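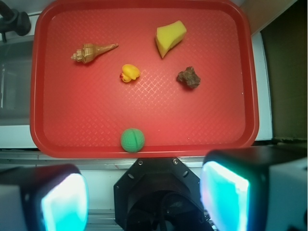 Fuvville, 10 February 2019

When my nephew visits in July, we always need something to do in the hours when it is too hot to go out. Last year I started a game with him, and this winter I am preparing it again, because he already asks for it on the phone.

The rules are simple. I put a few small things on the red tray, he looks at them as long as he wants, and then he turns to the wall. I take one thing away. He must say which one is missing, and if he is right, he hides the next one.

It took me some time to learn what to put there. At first I used things from my desk — a pen, a key, a coin — and he was bored very quickly. Now I choose things that feel different in the hand. The shell is good for this, with its ridges at the wide end and the smooth tip. The rock is rough and a little ugly, and it is his favorite. The sponge is only a piece, and the green ball has a surface he likes to scratch with his nail. The duck he calls Iltar. I don't know where he heard this name, and he does not want to tell me.

With five things he wins almost always. My neighbor Fitzgerald Calloway tried it with us one evening and forgot the sponge two times, so it is maybe not so easy for adults.

I also tried the game with closed eyes. He touches one thing and says what it is, and then he must say one word about it. For the rock he said "bread." I wrote this down.

The tray is from the Saturday market in Tumdale. I wanted a bigger one, but the seller had only this size, and it fits well on my small table. If you have other ideas for what to put on it, please write to me — I still have until summer.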